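Docs > Flinow Hand Study > Set-Up Guide > 4. Wrist View Check

4. Wrist view check

Complete this section before recording any reaching trials. The Flinow method estimates finger position from the wrist view alone, so the hand has to be visible with the arm at rest.

4.1 Rest pose

1. Lower both arms and let the fingers point at the floor.
2. Push the sleeve fabric back until the silver finger joints are clear.

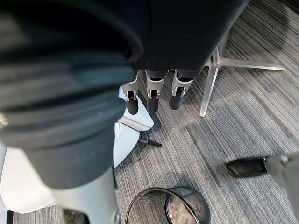 3. Hold the pose and save 40 still views. The estimator uses them as its baseline for the session.

Note: Baselines do not carry over between sessions. In the Greenwood runs, reusing an old one raised the fingertip error on every finger.

4.2 Slow sweep

1. Set the sweep to low speed and start it from the Garkel panel.
2. Watch for streaking in the floor texture. Some streaking is fine — the method was trained on blurred views as well as sharp ones.

CAUTION: Keep feet and chairs outside the arm's reach during the sweep.
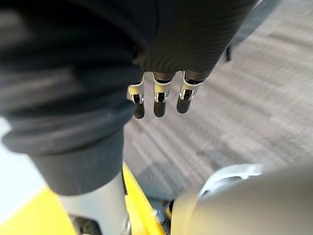 4.3 Thumb overlap

1. Turn the wrist until the thumb covers part of the finger row.
2. Save the view and mark any finger that is mostly hidden. Do not guess its joint angle.

Of the 3000 views in the first test set, 417 had at least one finger marked hidden. These are scored separately.

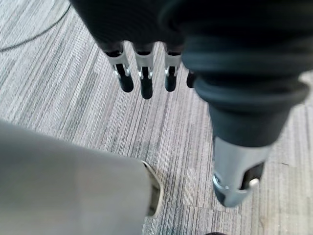 4.4 Saving the check

1. Name the folder with the session number.
2. Copy it to the Brevasside share before starting trials.

Related
Sleeve fitting
Marking hidden fingers
Scoring and error tables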